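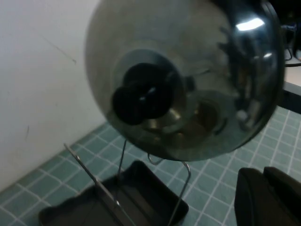 ## Lid stands and polished pots: questions and answers

Covers the Drusa wire lid stand and general care of mirror-polished pots. Last revised 2018-06-18.

### What is the stand for?

It holds a pan lid off the counter while the pot is in use. The lid leans on bent wire, and the foot of the wire sits in a shallow black tray that collects whatever runs off the rim.

### Which lids fit?

Round lids up to 280 mm across. Larger lids will balance on the wire but shift when the counter is knocked. Flat lids and domed lids both work. Glass lids with a heavy steel band should be set down slowly, as the wire flexes a little under the first contact.

### Which way should the knob face?

Either way is stable. With the knob facing out, the lid is easier to pick up with one hand. With the knob facing back, condensation on the inner face takes longer to reach the tray.

### How much water does the tray hold?

Very little. Empty it after each meal. Lift the wire out first, tip the tray over the sink, rinse and dry. A tray left standing with salted water in it will leave a white line along the inner walls, and this line needs vinegar to remove.

### Can the wire be bent back into shape?

Small corrections can be made by hand. Do not use pliers – they mark the surface, and the marks catch on cloths. If the loops no longer match in height, replace the wire. Woditz sells it separately from the tray.

### Does the stand also take spoons?

One ladle or two spoons, laid in the tray. It was not designed for tongs.

### How is a mirror-polished pot kept free of streaks?

Wash it in hot water with ordinary dish soap, rinse, and dry at once with a cotton or microfiber cloth. Air drying leaves spots in any hard-water area. Work around the wall and finish with the base. Steel wool and scouring powder will dull the polish permanently.

Stainless steel of this kind shows every fingerprint on the outer wall. Handle the pot by its grips when putting it away, and keep a cloth between nested pots.

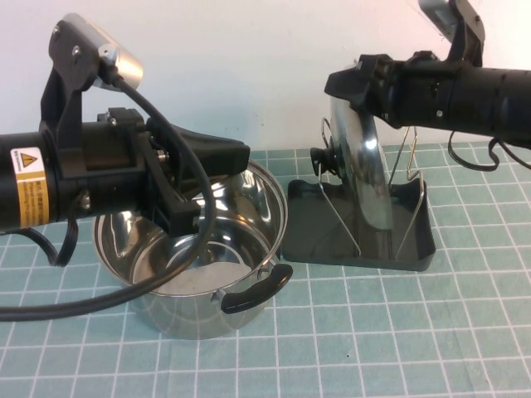 Hatem Naciri writes that two minutes with a cloth wrung out in diluted vinegar cleared the cloudy patches inside his deep pot, and asks whether doing this every week is safe.

Weekly use is safe at one part vinegar to four parts water. Rinse afterward with plain water and dry.

### Why does the bottom of the pot turn rainbow-colored?

Overheating, usually from leaving the pot empty on a high burner. The tint is harmless. Diluted vinegar removes most of it.

### Where can I get a replacement tray?

From the Ouazzani parts counter. Quote the part name, "tray, black, shallow". Trays are sold singly.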